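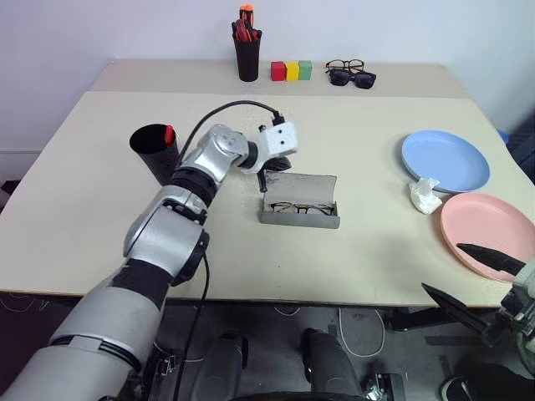 Trikholm Residents' Association
Minutes of the December meeting

Present: Marcela Mikuš (chair), Danica Bednárik (minutes), households from Dutwood Lane and the upper end of Trikholm, and one dog, non-voting.
Apologies: the Wutent building management, as usual.

Meeting opened at 7:10 p.m., the 7:00 start having been spent looking for the key to the radiator.

1. Minutes of the last meeting
Approved after one correction. The word "screamed" under item 4 is changed to "said."

2. Parking on Dutwood Lane
The lane still has one side where parking is allowed and one side where people park. Marcela wrote to the town again and received the same reply as in spring, with a new signature. A resident asked whether we could paint the curb ourselves. The chair said no. He asked what color it would be if we did. The chair said no again.
Action: Marcela to write a third letter, shorter and less polite.

3. Snow
The plowing contract is up for renewal. Last year's bill came to $3,759, for a winter in which several members remember shoveling. The contractor says he came at 3 in the morning and it snowed again after. Opinion was divided on whether this is weather or an excuse. Agreed to renew for one year if he will send a text each time he has been.
Action: Danica to ask, and to supply him with a phone number that is not hers.

4. The hedge
Discussion of the hedge between the Wutent building and the playground took 40 minutes and is summarized as follows. It is too tall. It is also too short, if you live on the second floor and can see the bins. The quote for trimming is $945 and the quote for removal was so high that it was read out twice. Motion to trim the playground side only. Carried, with 2 against, both of whom live on the other side.

5. Lending shelf
The ladder is back. The tile cutter is not. Whoever has the fondue set should know that the forks were found separately and are being held in the meeting room cupboard until the pot joins them.

6. Winter supper
Same place, same soup. Danica proposed a sign-up sheet for desserts after last year's all-brownie table. Several members said they had no complaint about the brownies. Sheet to go up anyway. Music will be kept to a volume at which the upstairs tenants can still dislike us for other reasons.

7. Any other business
The stairwell light on the Trikholm side now comes on when you leave and goes off when you arrive. Reported to Wutent management in October, and again in November.
A request to move meetings to 6:30 was put to a vote. The people in favor had not arrived when item 1 was taken and will be sent the result.

Meeting closed at 9:25 p.m. Chairs stacked by those who could not get out fast enough.

Next meeting: February, date to be posted by the mailboxes.

D. Bednárik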